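Small Counter, Good Toast: Kitchen Tips for Bread, Tile and Tiny Plates

Posted in Kitchen, by Ekua Darko

I have a soft spot for breakfast counters. Give me a tiled ledge, a toaster, one decent loaf and a stool, and I'm happy until lunchtime! A lot of you wrote in after the January page on drawer liners to ask about the other end of the kitchen, the bit where bread gets cut, plates pile up and crumbs go everywhere. So I've gathered up everything I know about keeping a bread corner pleasant, from storing the loaf to scrubbing the lines between the tiles.

Storing the loaf

Keep bread at room temperature, out of direct sun, and away from the oven and the top of the fridge (both are warmer than you'd think). The fridge itself is the worst place for a plain loaf. Bread goes stale faster in the cold than it does on the counter, and I wish I'd known that in my first apartment, where I chilled every single loaf and wondered why it tasted like a sponge.

A crusty loaf likes paper or a cloth bag. A soft sandwich loaf likes plastic, closed up tight. If you have a cut loaf with a good crust, stand it cut side down on the board and it'll be fine overnight with nothing over it at all.

My own bread box is an old enamel Skatgate with a lid that doesn't quite meet in the back corner, and I think the little gap helps. Wipe the inside of any box with white vinegar when you change loaves, and let it dry with the lid off. Crumbs left in the bottom are where mold gets going.

Freezing in slices

This is my favorite tip on the whole page. Slice the loaf the day you buy it, lay the slices flat on a tray for an hour in the freezer, then bag them. They won't stick together, so you can pull out one at a time and drop it straight in the toaster. If you're short on tray space, bag them with a square of parchment between every two slices and skip the tray.

A 650 gram loaf gives me 12 slices if I cut evenly, which I do on a good day. My long Kongkaew knife has a wavy edge and goes through crust beautifully, but any serrated knife will do if you let it saw and don't push down.

Plates for one slice

Use a small plate for toast! A side plate with a bit of a rim catches the crumbs, takes up next to no room on a narrow counter, and washes in two seconds. I keep a stack of mismatched ones by the bread box, white and colored, and the colored ones always go first.

One trick for crisp toast: lean two slices against each other like a tent for half a minute before they go on the plate. Steam gets out of the bottom that way and you don't end up with a soggy underside.

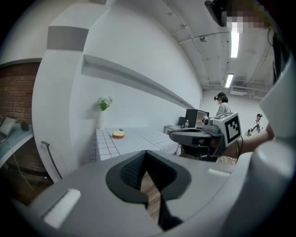 What can I do about dark grout on a white tiled counter?

First find out if it's meant to be dark. Plenty of tilers use gray or charcoal grout on purpose with white tile, and no amount of scrubbing will turn it pale. Check a spot that never gets touched, such as behind an appliance or right up against the wall. If that spot matches the rest, your grout is just dark, and you can put the brush down. If the hidden bit is lighter, mix baking soda with enough water to make a paste, spread it along the lines, leave it ten minutes and scrub with an old toothbrush. Rinse well and dry with a towel. Please don't use vinegar on grout, particularly if it hasn't been sealed.

More on tiled counters

I love square tiles on a counter, the small ones most of all, but they do have their ways. Crumbs settle in the lines and a flat cloth slides right over the top of them. A dry pastry brush is the answer. Brush along the lines toward the edge, catch the crumbs in your hand or on a plate, then wipe with a damp cloth. If you wipe first you make a paste, and then you need the toothbrush again.

Always cut bread on a board. Knives skid on glazed tile and a serrated edge will catch in the grout and pull little bits out. Put a damp dishcloth under the board so it stays put on the uneven surface.

Hot pans: glazed tile will usually take them, but the grout and whatever is underneath may not, so use a trivet. I've got a cork one and a folded towel, and the towel gets used far more.

Reseal the grout once a year if it's the kind that needs sealing. Put a drop of water on a line and watch it. If it beads up you're fine, and if it soaks in and leaves a dark spot, it's time. My bottle of sealer holds 500 milliliters and has done the whole counter twice with plenty left over. A small artist's brush gives you much better control than the sponge that comes in the kit.

Flowers where you eat

Do it! A few white flowers with some green left on the stems will lift a plain kitchen more than anything else you could buy for the price. Choose a slim vase so it doesn't eat up the counter, and push it all the way back to the wall, where elbows can't reach it. Fill it no more than two thirds, strip any leaves that would sit under the water, and change the water every other day. Trim the stems a little each time you change it.

Keep the flowers away from the fruit bowl. Ripe fruit gives off a gas that makes blooms drop early, and bananas are terrible for it.

A slim vase can be top-heavy. A handful of clean pebbles in the bottom sorts that out, or glass beads if you like the look.

Using a long wall ledge

If you're lucky enough to have a shelf running along the wall over your counter, try leaving most of it bare for a week before you decide what lives there. Mine filled up in a single afternoon when I moved in and it took me a year to clear it again. Now it has the salt, a radio and one cookbook. The rest is just a nice white line, and dusting it takes one pass of the cloth.

For a shelf that does get loaded, put the things you reach for daily at the end closest to where you stand and the pretty things at the far end.

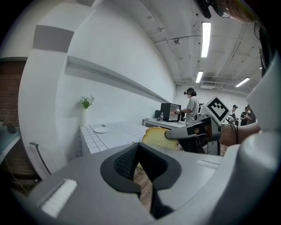

Next, the microwave, which gets forgotten in most bread corners. Bread in a microwave can be lovely or it can be leather, and the difference is a few seconds. For a soft roll, wrap it in a barely damp paper towel and give it ten seconds, then feel it and give it five more if it needs them. Eat it straight away. A microwaved roll left to sit for a few minutes goes hard and there's no bringing it back. For a frozen slice I'd go to the toaster every time.

My microwave is a 700 watt Serneck, on the gentle side, so if yours is stronger start with less.

To clean the inside, put a bowl of water with half a lemon in it and run it until the window steams up. Leave the door shut for five minutes, then open it and wipe everything down with a soft cloth. The splatters just slide off (so satisfying!). Take care with the bowl, it'll be very hot. Wash the turntable in the sink if yours has one, and leave the door open for a bit afterward so the inside airs out.

Do look at your manual for how much space the vents need. Mine has to have a clear gap behind it, and I'd had it shoved against the wall for months.

Using up the last of it

The heel of the loaf and any dry slices go in a bag in my freezer door. When the bag is full I make one of these:

Crumbs. Dry the bread in a low oven until it snaps, cool it, then crush it in a bag with a rolling pin. Keeps for a month in a jar.

Croutons. Cubes, olive oil, salt, a hot oven, and a shake of the tray halfway. Stop when they're golden, they crisp up more as they cool.

Bread soup. Onion, garlic, a can of tomatoes and torn bread stirred in at the end. Add more water than you think, the bread drinks it up.

Any slice with mold on it goes straight in the trash, along with its neighbors. With soft bread you can't cut around it.

Crumb trays

Empty the toaster tray weekly. Unplug the toaster, let it cool right down, slide the tray out over the sink and give it a wipe. If your toaster has no tray, turn it upside down over a newspaper and tap the sides gently. Never poke around inside with a knife or a fork, even unplugged, as the heating wires bend easily.

Next up is cutting boards, with the oiling routine a few of you asked for and my method for getting the onion smell out. Send me your own board tips in the meantime, I read every one!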